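Subject: Re: [fanstead-living] sofa depth + the side table question AGAIN

Hi all,

sorry for the slow reply, been up to my neck in the Griltirport move. Answering Stellan's message first and then a few bits of my own at the bottom.

Stellan Hägglund wrote:
> We finally got the keys to the Platwood unit and the living room is
> narrower than the plan says. I want a real three-seater in there but
> everything I like is deep, and once it's in you can't get past it to
> the balcony door. Also my wife wants a side table and I say there is
> no room for one. Has anyone in the Wallin building solved this? Same
> floor plan I think, only flipped. And is dark upholstery a mistake in
> a north-facing room? Budget is not huge. Not in a rush but would like
> it sorted by March.

OK so. Depth first. Measure the walkway, not the sofa. Tape on the floor, walk it for a couple of days with laundry in your arms, then see what's left over for the sofa. We did it the other way round in our first place and sold the sofa after 8 months at a big loss. Still sore about it.

Check the arms too. Fat arms eat up width and you can't sit on them (well, the kids can). A slim-armed two and a half seater will hold the same number of people as a lot of the so-called three-seaters. Ask the store for the inside width, they never print it but they have it somewhere.

Balcony door – which way does it open? If it opens in, that's your real problem and no sofa is going to fix it. Ask the building office about rehanging it. Wallin let two households do it last year, I think the fee was 50 plus the carpenter.

Side table: sorry, I'm with your wife. You need somewhere to put a cup. It does not need to be big. Ours is 15 inches across and holds a lamp and a drink and that's plenty. Get the top level with the sofa arm or a bit lower, never higher, you will knock it with your elbow every single night.

Dark in a north room. I've gone back and forth on this. A black sofa with a dark table beside it can look very sharp, and it forgives a lot. But then the walls have to do the work, so keep them pale and have at least two lamps, warm bulbs, not the ceiling light. One thing to know – black fabric shows every bit of lint and every hair. If you have a cat go for charcoal or one of the muddy browns.

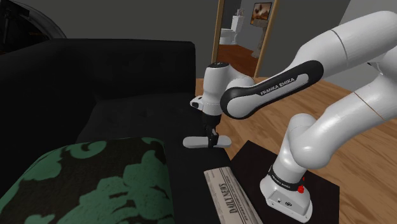
Annelies Hofstetter wrote back to me off list and said I could pass it on: she has the flipped plan in Wallin, and she put the sofa on the short wall under the window, which everyone told her not to do. The radiator is on the other side so no heat lost. She got the whole long wall for shelves and has a straight path to the balcony. Only downside is you sit with your back to the view, and she says she stopped minding that after teh first winter.

So that's worth a try before you spend anything, Stellan. Cut newspaper to size and lay it out both ways.

On money. The outlet out by Griltirport marks down the floor models when the new season comes in, I saw a decent one go for 200 less than the tag. Take a flashlight and look underneath. If the legs are screwed straight into thin board walk away. Sit on it for a full ten minutes, feels silly, do it anyway. And ask about delivery up the stairs beforehand, the Platwood elevator is tiny and they do charge for it.

Other stuff:

– whoever borrowed the long level from the Fanstead tool shelf, can it come back please. I have shelves waiting

– still looking for someone to split a roll of felt for chair legs. I need maybe a quarter of it

– rug pad thread from last month: I went with the thin rubber one in the end, it's fine, smelled for a week or so and then stopped. Would not put it on waxed floors tho

Stellan if you send me the actual width of the room (wall to wall, at the baseboard, not up higher) I'll draw it up when I get a minute. Probably after 8 in the evening, days are hopeless right now.

Gotta run, movers are at the door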